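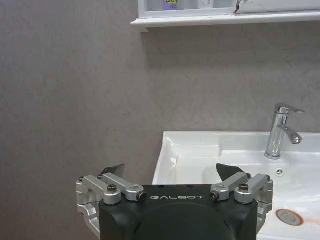

Looking after the gripper on a washroom robot
Speaker notes, Gromgate maintenance afternoon, 16 July 2018

Slide 1. Opening
Say who I am and what I do at Primley. I look after one machine. The talk is about its gripper and nothing above the wrist. Questions at the end, but stop me if a word is unclear.

Slide 2. What we are looking after
Two fingers, each on its own linkage. Flat parallel bars, pivot points, a pad at the end. The housing stays shut as far as we are concerned. If the fault is inside it, the whole gripper comes off and goes to Sikora. Everything I cover today is outside the housing and can be done with hand tools.

Slide 3. Why bathrooms are hard on it
Splashes, steam, limescale, cleaning products. The wrist goes low over the basin, so anything that drips off the tap can end up on the linkages. Soap is worse than water. It dries in the pivots and the fingers start to move unevenly. We first noticed this in January and blamed the motor for two weeks. Tell the story of the spare motor here if there is time.

Slide 4. Daily wipe-down
Power off at the base, then wait for the arm to settle. Damp cloth on the housing, dry cloth on the bars. Use a soft brush for the pivots. No spray straight onto the gripper – spray the cloth. Wipe the pads last with a clean piece, both faces. It takes 4 minutes once you have done it a few times.

Slide 5. Fasteners
Go round them in the same order every time. We start at the outer corner on the left, work in to the finger, then cross over and do the right side the same way. Check with the key in the bolt, by hand. If it turns, take it out, clean the thread, put it back with fresh thread lock and draw a paint line across the head. A broken paint line is quicker to spot than a loose bolt.
Pass the old bolts round at this point. The rounded sockets are from using a worn key.

Slide 6. Pads
Look at the tips from the front with the fingers open, then close them slowly on a strip of card. The card should be held evenly along the edge. If it swings, one pad is out of line. Loosen, square up, tighten, try the card again. We change pads in pairs, every 25 shifts. We used to go to 35 and had too many dropped bottles.

Slide 7. Setting the open position
Do this after any work on the linkages. Open fully, check that both sides stop at the same distance from the centre, and save the value. Then close and open again before trusting it. Mention that the saved value is lost if the power is cut before the light goes steady.

Slide 8. Records
Every job goes into Filex the same day: what was touched, which side, which parts. Left and right are always as seen from behind the gripper, looking out along the fingers. We had almost a month of entries where people had used both, and had to throw them away.

Slide 9. Still to sort out
A cover for the pivots. We tried a thin sleeve and it caught when the fingers opened wide. Ask whether anyone in the room has used something better.
Spare pads are on the table by the door. Leave the Primley phone number up during questions.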